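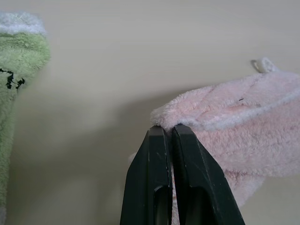
4. Doblar las toallas pequeñas

Yo esta parte la hago siempre en la mesa, nunca en el sofá, y os recomiendo lo mismo. Antes de empezar, despejad la parte de delante. Lo que no se dobla (platos, cajas) se queda atrás, pegado a la pared.

4.1 Sacad las toallas del cesto y dejadlas en la mesa tal como salgan, separadas por colores.

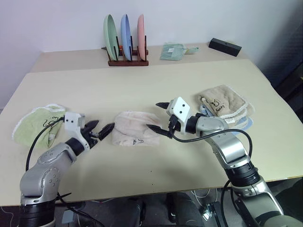

Fig. 7. Toallas sin estirar; al fondo, el escurreplatos.

4.2 Elegid una y llevadla al centro. Buscad las esquinas con los dedos y tirad de los dos extremos cortos hacia fuera, sin prisa.

4.3 Alisad con la palma desde el medio. ¡Los bordes se enrollan muchísimo en la felpa fina!

Nota: si la toalla lleva trabilla para colgar, yo la pongo en el lado de arriba - luego queda a mano al guardarla.
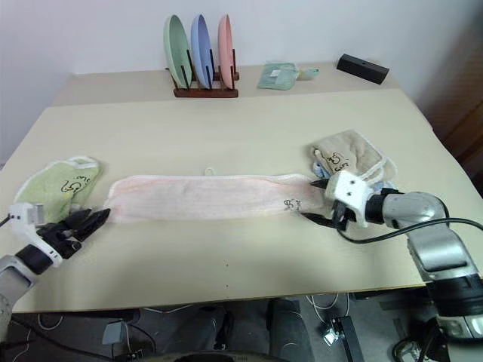
Equipo de Lavandería y Hogar, Filside

4.4 Doblad a lo largo, borde con borde, y después en tres partes. Si lleva marcas a rotulador, procurad que queden a la vista, que así no hay que desdoblar media pila para encontrar la vuestra.

Precaución: no estiréis agarrando de la trabilla. Yo arranqué dos en abril y Heather Halliday todavía me lo recuerda.

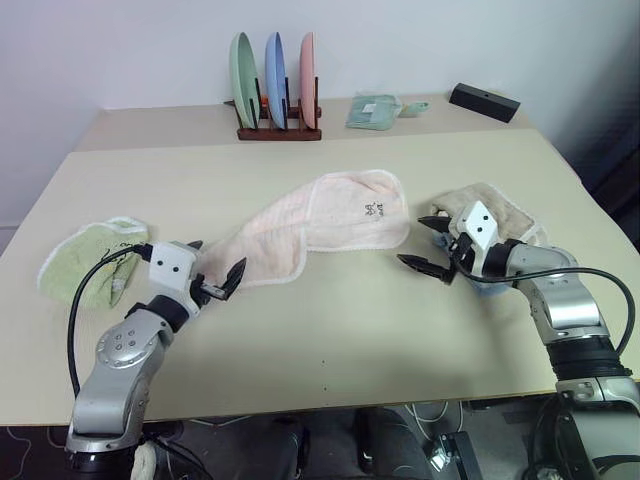
4.5 Si se os retuerce por la mitad, no sigáis doblando encima: soltad, sacudid un poco y volved al 4.2. A mí me pasa sobre todo con las largas.

4.6 Apilad como mucho 10 por montón. Con 20 se me cayó todo camino del armario.

Las de baño grandes van en el apartado 5.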